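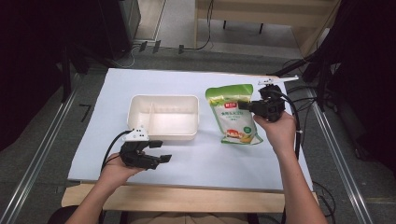 We hit 134 usable demonstrations on the snack packing task this week, which is fewer than I wanted by September but enough to start a first training run.

The task is simple to say out loud. Pick up a snack bag, put it in a divided tray, let go. With a gripper in each hand it takes me nine seconds on a good try. The trouble is that a policy trained only on good tries has never seen a bag slump sideways, so I've been starting some episodes with the bag leaning, or with the tray turned a bit, and recording the recovery as well.

Shobha Kurian went through the first batch and threw out 16. Most were my fault. I was closing the fingers before the bag was properly between them, then shuffling to fix it, and the labels for open and closed came out as mush. She also noticed I always reach with the right hand first. I hadn't. We now have a list taped up that says which hand leads for each block.

Cables are the other nuisance. If the cord pulls on your wrist you move differently without meaning to, and that ends up in the data. Tying it back helped – my forearm still gets sore after an hour.

The old set, Anier, had 251 episodes and trained worse than I expected, mostly because every one of them looked the same. I'd like this one to be smaller and messier. Next job is swapping in bags of different colours and stiffness.

Comments

Gerasimos Pappas: Do you keep the failed grasps or bin them?

Shobha Kurian: Kept in a separate folder, not used for training yet.

Gerasimos Pappas: Thanks. We binned ours and regretted it.

Recent posts
Why I gave up on Margaritis
Gripper calibration, second attempt
Notes on naming your episodes

Contact | Copyright Flutetti | Back to top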